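Crumbs left beside bamboo cutting board
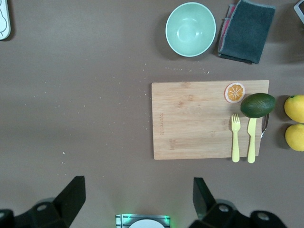
Photo: Galtov / Zetlow Home Help

I wipe the table and there are still crumbs next to the board. Do I need a spray, or is a dry cloth enough?

Lund
Dry first. Lift the board and the bowl off, sweep the crumbs into your hand, then use a damp cloth – a wet one just smears them. Wash the board by hand and stand it on edge.

Pluven
i just use the vacuum

Comments (2)
"Damp cloth worked, thanks."
"Shake the towel out too – mine holds crumbs in the folds."

452 views · 3 shares

Related
Oiling a bamboo board
Keeping avocados from browning
Folding kitchen towels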